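Omville Tableware Study Collection
Gallery: The Decorated Plates

The decorated plates form one of the smaller groups within the Omville Tableware Study Collection, which is maintained for the use of students, caterers and members of the public with an interest in everyday crockery. The collection holds 424 catalogued items in total, of which 176 are plates. The remainder consists of bowls, serving dishes, cups, saucers and a small quantity of table linen.

Visitors who wish to consult the full list should apply to the study room in writing, giving the catalogue numbers of the items required. Plates may be examined on the premises but are not lent to individuals. Schools and catering colleges may apply separately for a group loan.

The plates in this part of the collection were chosen for their rims. A plate intended for daily use carries most of its ornament at the edge, where it remains in sight when food has been served. The centre is often left plain or given a single emblem. Lettering, where it is used, usually follows the curve of the rim and has to be read by turning the plate or by walking round the table.
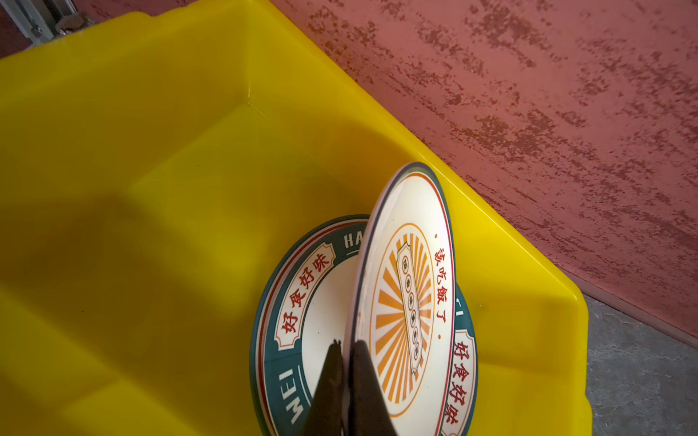
Tahmineh Ghasemi
Keeper of Tableware, Omville

Two plates in the yellow tub. The lower one has a wide dark teal band edged with thin lines of red and cream, and on it are cream labels bearing the characters 好食好味, a phrase concerned with good food and good flavour. Parts of the wording are repeated in white capitals. The upright plate is decorated in the middle with an orange sunburst inside a thin ring.

Teal and red are found together on several of the rims in the catalogue. The white centre of the teal plate is plain, and the band is broad enough to carry both scripts without crowding. In the catalogue entry, the lettering is transcribed clockwise, beginning with the first complete word, and the characters are given before the capitals. Earlier entries did not follow this order and are being revised as each plate is brought out.

The sunburst plate is entered under "central motif", although its edge is also coloured, with a narrow outline of red and teal. Where a plate could reasonably be placed under more than one heading, a cross-reference is supplied. Readers searching by colour should consult the supplementary index, in which 339 entries have been completed.

Tubs with smooth inner walls are preferred for short-term holding, as they are easily wiped out between groups. Plates are not left in a tub overnight. They are returned to the shelves with a sheet of soft paper between each pair, and the largest plates are placed at the bottom of the pile.
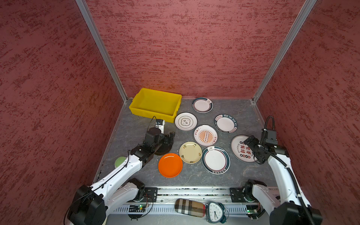

Source: Omville Tableware Study Collection, photographic file. Reproduction by written permission only.

Nine round plates on the grey surface, with the yellow bin standing towards the back. A white plate with a dark teal rim carries the emblem of a small steaming bowl. Another is bordered in navy, with the words HAO SHI HAO WEI repeated in white. Two are quieter in manner: a cream plate with small floral motifs in green and brown around the edge, and a solid bright orange plate with a raised rim.

Setting the plates out singly allows the borders to be compared, which is not possible when they are stacked. The white plate with a thin black decorative ring and a flower-shaped logo is of particular use in teaching. Students are asked to consider how little decoration is needed to give a plate a clear identity, and to compare it with the fully lettered navy border.

The plain orange plate is included in the decorated group on account of its colour. The Makard catalogue, on which the present headings were first based, placed single-colour plates in a class of their own. That practice was discontinued at Omville when the shelves were rearranged, and such plates are now kept beside the patterned pieces with which they would be laid on a table.

Using the collection

The study room is open by appointment. Applications for January should be received well in advance, as the room closes for part of that month for the annual check of the shelves. Readers are asked to remove rings and bracelets before handling any item, and to hold each plate with both hands. Pencils only may be used at the tables.

Group loans are packed in sets and must be returned in the boxes supplied. Any chip or crack found on unpacking should be reported on the form enclosed with the loan, whether or not the plate is to be used.

Related galleries: Bowls and Serving Dishes; The Shibata Gift; Table Linen; Cups and Saucers from the Zunditz Canteen

Page last revised: October 24, 2024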